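# Two-arm planner: each arm is fine alone, but together they stall over the table

**Lilla Dobos**

We run a two-arm robot over a wooden table with kitchen odds and ends on it: cutlery, a bowl or a plate, something purple to pick up by whatever part can be picked up. Planning is sampling-based, one planner instance per arm, with each arm treated as an obstacle to the other. The task layer is a homegrown thing called Grerelau, which I inherited along with its comments, all four of them.

Either arm by itself plans in well under a second. Ask both to move and the right one returns "no valid path" over and over while the left one sits there being an obstacle. I logged 1837 planning requests in October and 547 came back empty, nearly all when both grippers were over the middle of the table. 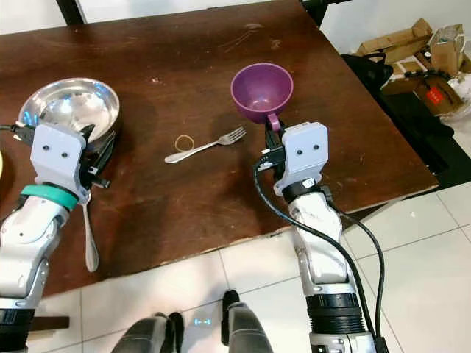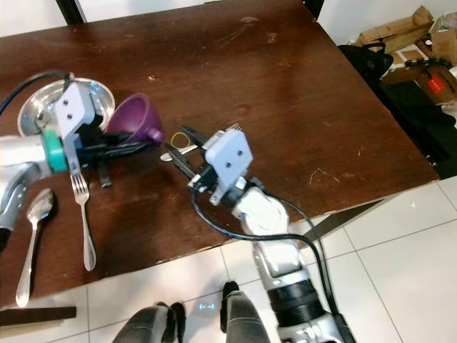

Once one gripper has hold of something, it gets worse. I attach the held object to the gripper link in the planning scene and inflate it by 44 mm, a number I found in the config and have been too polite to question. Shrinking it to zero makes the failures go away and makes me nervous.

Is there a setting I'm missing, or do I have to plan both arms as one big chain? I'd like to avoid the second, having seen the state of our URDF.

---

**Charalambos Tsoukalas**

Increase planning time to 30 seconds. Worked for me.

> **Lilla Dobos:** Tried it. It now takes 30 seconds to say no.

---

**Simão Quintela**

You have two problems and they are covering for each other.

First, the padding. 44 mm on a fork turns it into a rolling pin. Somebody probably set that for a large object years ago and it has applied to everything since. Padding should be per object. For cutlery I use 5 mm, and for anything with a handle I attach a real mesh or a couple of primitives. A single bounding box around a cup plus handle will overlap the fingers that are holding it, and then your start state is in collision before you've planned anything. Check that first. Most planners report it as a plain failure unless you turn the log level up.

Make sure, too, that the attached object lists the finger links under its touch links, for the arm that's really holding it. We copied the left list to the right arm once and lost most of a week to it.

Second, the arms. If each one treats the other as a frozen obstacle, whoever plans second loses. You don't need a combined chain for every motion. What we did:

- Plan the arm with the harder goal first, and keep the timed trajectory.
- Plan the second arm against that trajectory in time, with a wait allowed at the start.
- If that fails twice, swap the order.
- If that fails as well, send the idle arm to a tucked pose and try again.

Only when both grippers have to work in the same small patch do we plan all the joints together, and then we seed it with the separate solutions. It's slower, but you call it rarely.

One warning: the time-aware version is only as good as your controllers. If an arm lags its trajectory, the other one is politely avoiding a place where it isn't. Put a tracking tolerance on both and stop both when either goes over.

> **Lilla Dobos:** Start state in collision, yes. Held object against its own finger, on 1510 of the requests, including a lot that somehow passed. I'm choosing not to think about those tonight.

> **Simão Quintela:** Think about them tomorrow, before you run it again. Something is probably nudging the start state out of collision by a few hundredths of a radian, and your arm jumps there on the first waypoint.

---

**Vangelis Vasilakis**

Agree with Simão on the order, with one addition. Look at how old the other arm's state is when you copy it into the scene. If Grerelau takes one snapshot per task and not one per plan, you're avoiding wherever the left arm was a while ago. Ours did this. The fix was one line, and finding the line took two of us.

Also check your cables. If they loop off the wrists like ours do, the planner has no idea they exist. We keep a crude capsule on each forearm and limit the wrist roll, and I'd sooner lose a few valid paths than another connector.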